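Washing and Storing Knitwear at Home

Most sweaters wear out in the wash, long before they wear out on your back. A sink, a mild detergent and a couple of old bath towels are enough to do the job by hand.

Check the label first
If the tag says dry clean only, believe it. Everything else on this page is for wool, cotton and acrylic knits marked hand wash or gentle cycle.

Washing
Fill the sink with cool water and stir in a teaspoon of detergent. Turn the garment inside out, push it under and leave it for 20 minutes. Don't rub or wring. Drain, press the water out against the side of the sink, and rinse until the water runs clear. Strong colors should be washed alone the first few times. For stripes, keep the soak short and start drying right away so one color doesn't sit wet against the next.
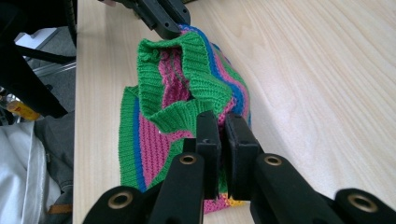

Drying
Lay the knit on a towel, roll the two up together and kneel on the roll. Unroll, move the knit to a dry towel and pat it back to its proper width. Ribbed collars and hems should be pushed together with the fingers, never pulled. Turn it over after about 4 hours. Keep it away from radiators.

Pilling
Use a fabric comb on a flat surface, working in one direction. Disposable razors cut the yarn sooner or later.

Putting away
Fold, don't hang. Heavy pieces go at the bottom of the stack. Wash everything before it goes into storage, even if worn only once, as moths go for sweat and food stains. Cedar blocks lose their smell over time and can be sanded lightly to bring it back.

Last updated February 19, 2026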